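4.3 Recording a demonstration by hand guiding

This section applies to Skutent arms fitted with the two-finger gripper and the wrist camera. For recording by remote control with the Dutell handset, see 4.4. Complete the camera check in 4.2 before you start.

1. Set the arm to Hold and wait for the status light to turn steady blue.

2. Open Prandileck on the operator station and select Tasks > New demonstration. Enter a task name of no more than 20 characters. Names cannot be changed after the first recording is saved.

3. Open the wrist view. The image is circular and is stored without correction for lens curvature. Do not crop or flatten it.

4. Check that the gripper shows at the bottom center of the circle. If it sits to one side, loosen the camera collar, turn it, and tighten it again. Repeat 4.2 after any change to the collar. 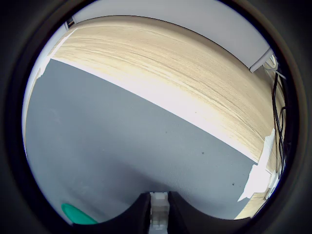

5. Press and keep pressing the guide button on the wrist. The joints release after a short delay. Support the forearm with your other hand during the delay.

CAUTION: Do not hold the arm by the fingers or by the camera. Side loads above 42 N on the fingers can shift the zero position.

6. Move the arm to the start pose and press Record. A single tone confirms that recording has begun.

7. Guide the gripper through the task at an even speed. Keep your hands behind the wrist joint, out of the wrist view. Use the thumb wheel to open and close the fingers.

8. At the end of the task, hold the arm still until the second tone, then release the guide button.

NOTE: Releasing the guide button early ends the recording. The partial file is kept and marked Incomplete. Incomplete files are left out of training unless you tick them by hand.

9. Play the recording back in the viewer. Discard it if the gripper touched anything other than the object, or if the object was out of view at the moment of grasp.

10. Move the object to a new start position and repeat steps 6 to 9. At least 8 accepted recordings are required before the Train button becomes active.

Recordings longer than 67 seconds are split into two files. Both parts must be accepted for either to be used.

Lighting should stay the same for the whole set. Bleached areas along a table edge are acceptable if the object and both fingertips remain clear at the moment of grasp. Exposure is locked on the first recording and is reset only by starting a new task.

On stations with the Lamont base plate, lock the plate before step 5. An unlocked plate gives error G-42 at playback.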